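About Pindora

Pindora is a materials testing and labeling consultancy for makers of tableware, kitchen utensils and pretend-play kitchen sets. The company was founded by Margarida Patrício and Bernardo Morais, who had worked together on glaze and coating analysis at Palacios. It has 9 employees and operates from one site.

Work is limited to items that hold, touch or imitate food. Electrical safety testing is outside our scope and is referred to other laboratories. 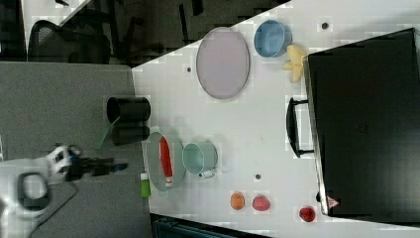
What we test

Standard services cover surface migration, dye transfer, impact resistance, edge finish and small-part release. Each order is assigned a file number and a lead analyst. The client receives a written report with test conditions, raw readings and a pass or fail result for each clause. Reports are issued within 7 working days of sample receipt. Retained samples are stored for 5 years unless the client requests their return.

Tharushi Talukder heads the chemical section. Gilberto Ospina heads mechanical testing and signs all drop and torque reports.

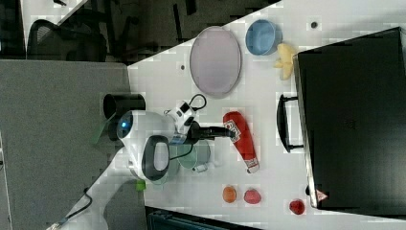 White tabletop with glass bowl and ketchup bottle.

Records and methods

All readings are entered in Sultum, our internal records system, at the time of measurement. Corrections are logged with the analyst's initials and the original value is kept. The current method library contains 507 procedures. Each is reviewed in April, and withdrawn procedures stay on file for reference.
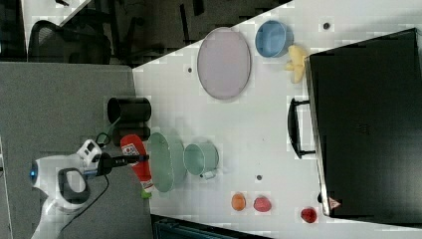 Household objects on the table, with the black case at right.

Ownership and contact

Pindora is owned by its two founders and holds no shares in any manufacturer. Flarnard handles sample collection and return shipping under contract. Quotations are prepared by Demetrio Campos. Requests should state the material, intended age group, number of colors and target market. The sample desk closes at 4:30 p.m.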